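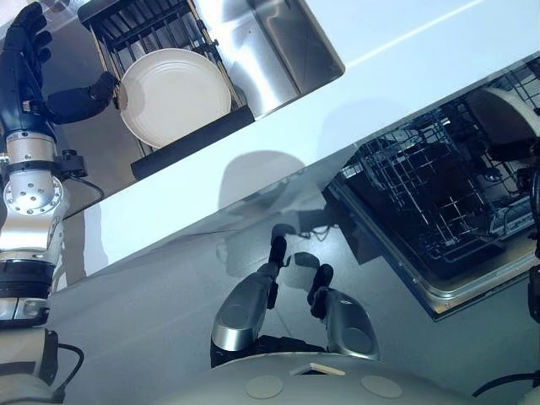
White plate in the sink rack, with the dishwasher open beside it.

Household Practice, Unit 4: Plates, racks and the dishwasher
Course notes, Zokcombe evening program
Pallavi Bhatt

Read before the session. Bring the load diary from Unit 3, even if it is incomplete. Most of them are.

4.1 What we are trying to find out

Almost everyone who takes this course arrives with a firm opinion on how a dishwasher should be loaded. Very few can say where the opinion came from. Usually it was a parent, and the parent was working with a different machine, different detergent and different plates. I would like you to treat your own rules as claims for the next two weeks. Write each one down and ask what you would expect to see if it were wrong.

Take the most common one, that plates must be rinsed before they go in. Some loads probably do need it. Dried egg is stubborn, and a plate that sits in a closed machine over a long weekend will smell. But "some loads need it" is a much smaller claim than "always rinse," and the second one costs you a running tap every evening. Scrape first. Then decide.

4.2 The rack in the sink

A rack that sits inside the basin is a different tool from one that sits on the counter, and the two get mixed up in the reading. In the basin, drips go straight to the drain and the counter stays clear. The price is the basin itself. You can't fill it for soaking while the rack is in it, and anything tall is in the way of the faucet.

Points to check at home:

Does the rack stand level, or does it rock when you load one side?
Is there open basin left beside it, enough to scrape and rinse one plate?
Where does a plate go after the rack? If the answer is "it stays there until dinner," the rack is working as a cupboard.

That last point annoys people. Geeta Tomar's group in December argued that leaving plates in the rack saves a trip, and I grant that it does, as long as nobody needs the sink.

A propped plate drains faster than a flat one. I am fairly confident of this. I am less confident of the claim in the Omoregie booklet that the angle has to be steep, for which the booklet offers no test of any kind. Try two angles with the same plate and see whether you can tell them apart after ten minutes. 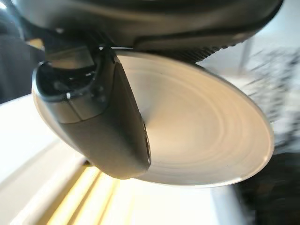 The shape of the plate may matter more than the angle. Water collects wherever the surface gives it somewhere to sit: in a raised foot, under a rolled rim, along any ridge. Turn your everyday plate over after a wash and look at the foot ring before you blame the machine. Driss Ouazzani kept a diary for this unit and recorded "plates wet" night after night, and when we went through it line by line the wet part was the foot ring nearly every time. He had been about to buy a new rinse aid.

4.3 Loading the lower rack

The tines hold plates apart so that water can reach both faces. That is most of the theory. What follows is the usual advice with my view of it.

Face plates toward the center. Reasonable in machines where the spray comes from the middle. Check where your spray arm is before you repeat this to anyone.

Leave a slot between plates. Good for deep plates, wasteful for flat ones. If two plates don't touch, they have enough room.

Big items at the sides and back. Mostly sound. Spin the arm by hand first and see what it hits.

Never mix plates and bowls. I have found no support for this at all. A bowl tipped so that it drains is fine next to a plate.

4.4 On the numbers

You will see figures thrown around. The Plekside handout, which some of you have from another class, says a careful loader saves 2,000 gallons a year. It doesn't say compared with what. A later printing of the same handout gives 3,718, a very exact number for something that was never described, and still no method. I wouldn't quote either in your write-up. If you want a figure, run your own tap into a measured jug for one week and use that.

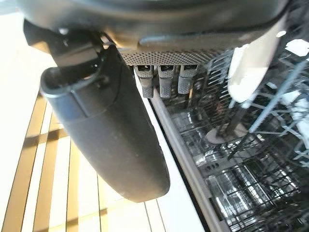 The same caution goes for time. A diary entry that says unloading "takes forever" is useless to us. Start a timer at the first plate, stop it when the door is closed, and write down what you got. Do this on a tired evening as well as a good one.

4.5 Unloading

Lower rack first, so that water pooled in upturned cups doesn't fall on dry plates. I accept this rule — it is one of the few anyone can confirm in a single try. Carry plates in short stacks. Wipe only what is wet. If everything is wet, open the door and leave it for a while before reaching for a towel. 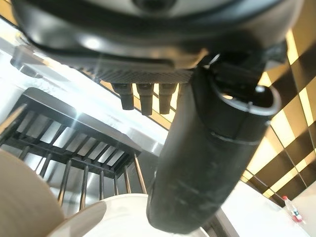
Should plates go from the sink rack into the dishwasher, or is that washing twice?

It depends on what the rack is for in your kitchen. If plates are only waiting there for a full load, moving them across is one wash and one wait. If they were scrubbed with soap first, the machine is repeating your work, and you should drop one of the two.

4.6 For the session

One loading rule you hold, and the test you tried on it. Diary pages for at least five loads. Veronica Ardeleanu will take the second half and go over glassware, where I'm told the evidence is better. We'll see.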